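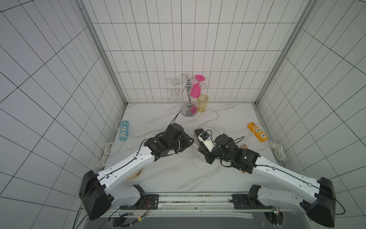 Peltden, September

Ticket: Label printer skips every second label after switching rolls
Product: Clukano desktop label printer, with the Idby label editor
Status: Solved (leaving it open a few days for comments)

Hi all! I run a small mail-order tea business out of Peltden and I love this little printer, so please read what follows as a fan letter with a problem attached. It has printed every tin label I have sold and I would buy it again tomorrow.

Problem: I finished my last roll of the old labels and loaded a new roll from Hoxha, 1,000 to the roll, same width, slightly shorter label. Since then it prints one label perfectly, feeds a blank, prints one, feeds a blank. Print quality is gorgeous on the ones that do come out. No error light and no message in Idby.

What I had tried before posting:
- Power off, wait, power on
- Took the roll out and put it back, with the guides snug
- New label size typed into Idby by hand
- Different USB port
- Test page from the printer's own button (also skips!)

That last one got me excited, because it means the computer is off the hook. The skip happens with the cable pulled out.

Update, 9:40 a.m.
Cleaned the gap sensor with a dry cotton swab. A surprising amount of paper dust came off it. Ran ten labels and still got a blank after each one. I also tried the last few old labels I had saved on a scrap of backing, and those print one after another with no blanks. So it is something about the new roll, or how the printer sees it.

Update, 11:15 a.m.
Got out a ruler. The gap between labels on the old roll is 3 mm. On the Hoxha roll it is 2 mm. I had never once thought about the gap! The manual does say the sensor can read 2 mm, but only after calibration, and the printer keeps the old calibration through a power cycle. That explains why turning it off and on did nothing.

Update, 11:50 a.m.
Calibrated. The steps, for anyone who finds this later:
1. Load the new roll and close the lid.
2. Hold the feed button until the light blinks twice, then let go.
3. It feeds a handful of blank labels and stops with a gap right at the tear bar. Leave the lid alone while it does this.
4. In Idby, open Media, set the gap to 2 mm, and save it under a new name so the old profile stays put.

First try, it fed about six labels and blinked red. I had the roll guides too tight and the paper was bowing up in the middle. Loosened them by a hair, held the button again, and it stopped exactly where it should.

Update, 2:30 p.m.
Printed 800 labels in one go, the whole fall batch of peppermint and rooibos, and there wasn't a single blank. The counter in Idby reads 1,127 since I last reset it, skipped ones included, so I'm zeroing it now and starting fresh.

One thing I'd still love to know: does calibration wear off over time, or only change when you run it again? And can Idby hold a calibration for each profile? I switch between two label sizes most weeks, and holding the button each time is fine, but a menu item would be wonderful. If that's already in a newer version, point me at it and I'll happily test it on both rolls.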